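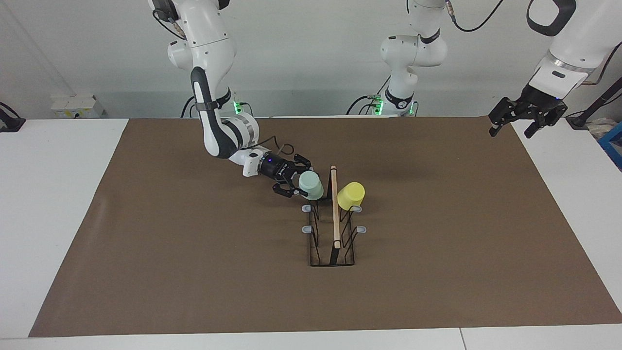 I think most homes would be better off with fewer cups and a small rack on the counter to hold them. For years I kept mine in a cupboard over the sink, stacked two and three deep, and I used the same pair every day while the rest gathered dust at the back. When we moved to the apartment in Lirkwood in January I packed 32 cups and mugs, and I could not tell you where half of them came from. A black wire rack with a yellow cup and a mint-green one turned upside down is enough for two people. The cups are easy to see and easy to reach, and they get washed when they are dirty.

The usual complaint is that a rack takes up counter space. It does, but so does the pile of clean cups waiting for somebody to put them away. Mine sits on a mat next to the kettle and I stopped noticing it after a week.

The other complaint is guests. We have had up to nine people over since the move and borrowed mugs from across the hall on Treloar Street. It was no trouble.

I would not spend much on a rack. Look for rubber or plastic ends on the wires – bare ones can scratch a glaze – and a base wide enough that it does not tip when one side is full. Then go through the cupboard and give the extra cups to the thrift store. Ours took two boxes and asked if we had any plates.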